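Equipment budget FAQ -- kitchen bench, Horska site. Last changed in May, will change again. Ask before you order anything.

**How many arms are we budgeting for?**
One line per arm, not one line for "robots". Each gets its own mount, cabling and gripper lines.

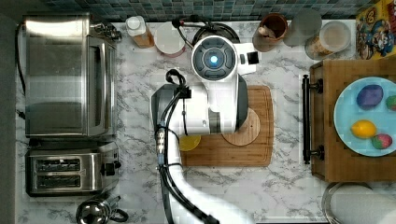

*White arm over the chopping board, toaster oven and toaster at left.*

**What's the ceiling without sign-off?**
£400. Over that it goes through Damen purchasing. Over £1,000 you need two quotes as well -- no exceptions, even for spares.

**Do kitchen props come out of the same pot?**
No. Props are on the Skedelel code. Toasters, boards, canisters, toy food, cereal, all of it. Cap is £80 a month. Buy ordinary shop stuff, nothing catering grade.

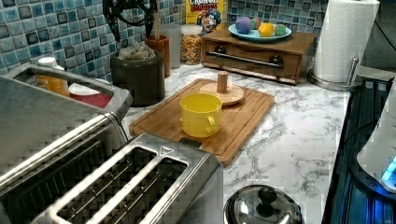

*Black arm above the counter. Everything on the worktop is props code.*

**Do we pay for a real counter or use a table?**
Real counter. Tiles and worktop are already in the Horska fit-out so dont cost them again. Shiny surfaces are wanted, please stop asking for matt ones.

**Wrist cameras -- included with the gripper?**
Depends on the supplier. Đồng quotes them seperately, £158 each with bracket. Check the quote line by line.

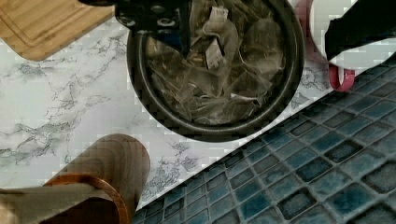 *Wrist camera, gripper over the tea bags.*

**Spare fingers?**
One set per gripper, ordered with it. Postage on a single set later is silly money.

**Consumables?**
Tea bags, paper towels, cereal -- props code again. Keep the receipt.

**Can I hire instead of buy?**
For under three months, yes. Longer than that, put both prices on the form.

**When do forms close?**
Friday, 4pm. Late ones roll to the next round.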